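## 4. Placing and leveling the table

Read this section through before you lift the Jalier out of its carton. The top is heavy for its size and should be carried by two people. Hold it by the underside of the rim, never by the lift column.

You will need:

- the 5 mm hex key from the parts bag
- a spirit level at least 12 inches long
- a soft cloth
- the Onum foot pads (bag C)

### 4.1 Choosing a spot

1. Pick a place where the floor is flat and firm. Thick carpet will let the feet sink unevenly over the first few weeks.
2. Leave 800 mm of clear space on every side where someone will sit.
3. Keep the table away from radiators and floor vents. Steady heat on one side can make the top bow.
4. Check that the power cord reaches the wall outlet with some slack at full height. The cord supplied is 2283 mm long.

**Note:** Do not run the cord under a rug. If you need more length, order the long cord (part 539) from Brendness. Extension cords and power strips are not approved for use with the lift column.

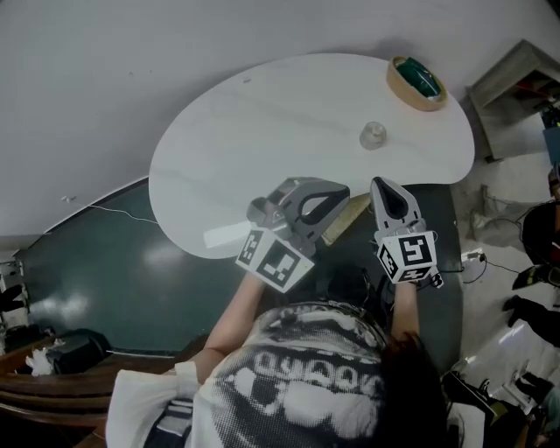
### 4.2 Fitting the foot pads

1. Lay the base on its side on a blanket.
2. Turn each adjusting foot clockwise until it stops, then back it out two full turns. This leaves room to adjust in both directions.
3. Wipe the bottom of each foot with the cloth.
4. Peel the backing from a pad and press it on for ten seconds. Repeat for the other feet.
5. Stand the base upright and leave it for an hour before sliding it anywhere.

**Caution:** Pads pressed onto a dusty foot will come off the first time the table is moved. A bare foot will scratch wood, vinyl and painted concrete.

### 4.3 Leveling

1. Lower the table all the way. Always level at the lowest setting.
2. Set the spirit level on the top, along the longest line you can find, and read it.
3. Turn the foot at the low end counterclockwise a quarter turn at a time. Wait for the bubble to settle between turns.
4. Set the level across the top and repeat.
5. Go back to the first direction and check it again. Changing one foot often shifts the reading in the other direction.
6. Press down firmly on the rim at several points. If the table rocks, one foot is not carrying its share. Lengthen that foot until the rocking stops, then repeat steps 2 to 5.
7. Tighten the lock nut on each foot by hand, then give it a further quarter turn with a wrench.

A bubble that touches the line on one side is good enough for a desk or classroom. For sewing machines, scales and similar equipment, keep adjusting until it sits between the lines.

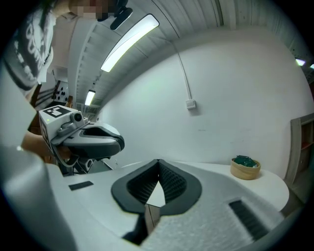

### 4.4 Resetting the height memory

The controller loses its zero point in shipping and must be reset once before use.

1. Plug in the cord. The display shows three dashes.
2. Hold the down button until the column stops, lifts slightly and stops again. Keep holding the whole time.
3. Release the button. The display should read 411.
4. If it shows E2, unplug the cord, wait one minute and start again from step 1.
5. Raise the table to the height you want and hold M until the display blinks. The height is now saved.

**Warning:** Keep hands, chair arms and bags clear of the underside while the column is moving. The Jalier stops when it meets firm resistance, but it may not stop for soft items such as cushions or clothing.

### 4.5 After the first month

Check the level again after a month of daily use, and whenever the table has been moved to another room. Retighten the lock nuts at the same time. If the column has begun to creak, apply a small amount of Selvanayagam dry lubricant to the inner sleeve, as shown in section 7. Do not use oil or grease.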